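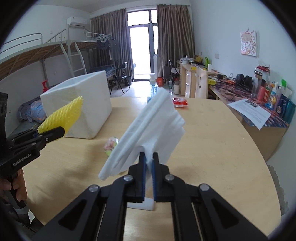

夹爪夹着的纸巾和黄色网套,桌上的白色泡沫箱

首页 归档 关于 留言

三月,收拾桌子和那只泡沫箱

宿舍的木纹大桌平时什么都放,吃饭、拆快递、写东西都在上面。这个月水果和零食寄得多,桌面越堆越满,上午抽了点时间从头理一遍。记一下怎么收的,下次照着来。

先说泡沫箱。白色的,没有盖,侧面有些磨痕。以前收到泡沫箱我都是当天扔,后来发现留一只很有用:买冷冻的东西可以装,冬天放几颗白菜在阳台上也可以。但只留一只。去年我在床底下攒了5只,占地方,拖地的时候还要一只一只往外搬。现在的规矩是新的进来,旧的就走。

黄色网套是包水果用的。一箱梨拆下来能有12个,软,轻,塞在垃圾袋里很占体积。我的做法是套在一起,一个套一个,最后变成粗粗的一条,放进泡沫箱的角落。用处大概有这些:

玻璃杯搬家时套一个,比报纸省事。
碗之间垫一个,不容易磕。
剪开铺在抽屉里,放鸡蛋或者灯泡。
套在拖把杆上,靠墙不打滑。

沾了果汁的就不留了,会招小虫。这个我吃过亏。

纸巾我用得比较费。擦桌子先用干的,叠成厚一点的一条,沿着木纹推,把碎屑推到一边,再用湿的擦。如果一上来就用湿的,碎屑会糊成一片,要返工。叠的时候不用讲究,对折再卷一下,手里有个厚度就行。擦完的纸巾不要顺手放在桌上,放着放着就又是一堆。

按压瓶放在桌子靠里的一边,透明瓶子,蓝色的液体,剩多少一眼能看到。我以前放在桌边,被袖子带倒过一回,从那以后就往里挪。小包装的东西也归到一处,红白的、粉绿的,拆过的先吃掉或者用掉,没拆的放进一个盒子里。盒子是Birkis的,两年前买收纳架时送的,盖子早裂了,不影响用。

上下铺那边这次没怎么动。金属架子的床,板条一根一根的,缝里落灰。我的办法是把旧袜子套在尺子上,一条缝一条缝过去。Saeed Farahani跟我合住过一学期,他用吹风机吹,灰全到下铺去了,下铺是我。后来他改用湿布,慢一点,效果还可以。

桌面上有些小印子,擦不掉。试过牙膏,没什么变化;试过Grostach的木器清洁膏,亮了两天,又回去了。现在不管它,只要不粘手。桌子右边是弧形的,经过时不会撞到腰,这一点我很满意,当初在Kiani二手店看中它也是为这个。连运费一共1,193元,当时觉得贵,用到现在觉得还行。

最后说一下顺序。先把要扔的拿走,再把不属于桌子的放回原处,最后才擦。以前我总是反过来,一边擦一边挪,擦过的地方又放上东西。整个做完用了一个多小时,大部分时间花在犹豫要不要留那些小袋子上。干燥剂我全扔了,橡皮筋留了一把,挂在门后。

泡沫箱暂时还放在桌上,准备装网套和旧报纸。下周要寄一套杯子给家里,正好用得上。胶带快没了,记得买宽的那种。

最近文章
Huvgate的晾衣架用了半年
阳台白菜能放多久
换了一把拖把
抽屉里的旧充电线

联系我 | 版权所有,转载请注明出处 | 返回顶部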